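4. Recording demonstrations with the hand grippers

This section covers how to record a task by hand with the Fatudari hand grippers, so that the arms can be trained on it later. It assumes that you have finished section 3 (charging, cables and pairing) and that the recorder shows both grippers as ready. If one of them is missing from the list, go back to 3.6 before you carry on.

A demonstration is one complete run of the task, from open grippers to open grippers. The egg task used as the practice task in this manual needs 200 good demonstrations before the first training run. Simple pick-and-place with blocks can be done with 100. Tasks that need both hands at once take more, and the Hirnberg site asks for 500.

4.1 Before you start

1. Clear the table of everything that isn't part of the task. Cups, pens and phones end up in the recordings and the model will learn them as part of the job.

2. Switch on the room lights and leave them as they are until the session is over. Close the blinds if there is sun on the table.

3. Open and close each gripper fully, three times. The opening value on the recorder should go to 116 when the fingers are fully open and back to 0 when they are shut. A reading that stops short means the gripper needs calibrating (see 3.9).

4. Check that each marker plate is tight. Hold the handle and push the plate gently with one finger. If it moves, tighten the screw underneath and repeat step 3.

5. Run each cable back over the hand and along the forearm. Leave enough slack to reach the far side of the table.

NOTE: Do not tape the cable to the table. It pulls on the connector when you reach forward, and the connector is the part we replace most often.

4.2 Checking the gripper view

Hold one gripper over the bare table with the fingers open and look at its picture on the recorder. Do the same with the other one. It takes a minute and should be done at the start of every session, including after lunch.

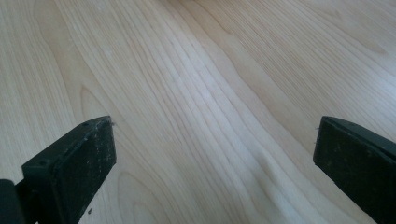

Finger pads should be wiped before the first recording and again whenever the object changes. Use a dry lint-free cloth first, then a cloth slightly damp with water, and let the pads dry. Dust shows up easily on the black surface: the pad of the left-hand finger in this view has pale specks scattered over it and a short white fibre at the tip, and that is enough to call for a wipe. Both fingers should come into the view at the lower corners, as they do here, with clear table between the tips. If one finger sits much higher than the other, or you can only see one, the camera has turned in its mount. Loosen the collar, straighten the camera and tighten the collar again.

CAUTION: Never use alcohol or kitchen spray on the pads. It hardens the surface and the grip changes from one week to the next. Valdir Assunção at the Prado workshop keeps spare pads and can send a pair by post.

Pale tables can shine. A soft bright band across the wood is fine. If part of the table turns solid white and you can no longer make out the grain, turn the nearest lamp towards the ceiling and check again.

4.3 Recording one demonstration

These steps are for the egg task. The egg starts in the bowl and finishes on the table, and the bowl is not moved.

1. Put the bowl within easy reach of the right hand and place the egg in it. Use boiled eggs for practice.

2. Stand at the front edge of the table with a gripper in each hand, thumbs on top. Keep your elbows away from your sides.

3. Open both grippers fully and hold them still above the table. Say "start" or press the foot switch. Wait for the single beep.

4. Bring the right gripper over the bowl and lower it with one finger on each side of the egg. Don't drag the fingers along the rim.

5. Close the gripper slowly until the egg is held. Stop squeezing as soon as you feel it resist.

6. Lift straight up until the egg is clear of the rim, move it to the side and set it down. Open the gripper before you move your hand away.

7. Return to where you started, with both grippers open. Say "stop" or press the foot switch. Wait for the double beep.

The idle hand matters as well. Keep that gripper open, low and away from the object, and keep it still. It is recorded the whole time, and if it wanders about, the arm will wander about too. 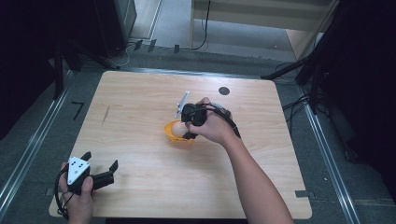
Move at a steady pace, slower than you would with your bare hands but without stopping. If you do need to pause, for example to get a better angle on the egg, keep the pause short and carry on. Long pauses teach the arm to wait. If the egg slips, finish the run anyway and mark it as failed with the left button. Do not delete it, as failed runs are kept in their own folder and Welington Camargo uses them for the slip tests.

After every ten runs, turn the bowl or shift it by a hand's width. Change which way the egg is lying too. Runs that all look the same are the usual cause of an arm that works on one spot and misses everywhere else.

CAUTION: Keep the marker plates in view of the head camera. Bending low over the table or crossing your wrists hides them, and the recorder will beep three times. A run with three beeps is thrown out and has to be done again.

4.4 Checking and saving

1. Play back the first run of the session at normal speed, then one run in every batch of ten.

2. Look for a jump in the position trace. Small jumps usually come from a loose plate, large ones from a hidden plate.

3. Compare the opening value with the video. The value should drop as the fingers close on the egg and then stay level during the lift.

4. Type the operator's initials, the task name and the table number, and press Save. Leave the grippers plugged in until the bar is full.

NOTE: Software dated before 09/04/2024 saves the two grippers as separate files. They must be joined with the merge tool before upload. Jerome Bañez has the tool and the instructions at Gilteldale.

4.5 If something goes wrong

No beep at start: the foot switch is unplugged, or the previous run is still being saved.

Opening value flickers: clean the slide with a dry brush, then calibrate.

Left and right swapped on the recorder: unplug both cables, plug in the left one first, then the right.

Cracked egg: stop, unplug the grippers, and clean the pads and the slide before anything dries on them. Egg in the slide means the gripper goes back to Prado.

For driving the arms directly by remote control, without the hand grippers, go to section 5.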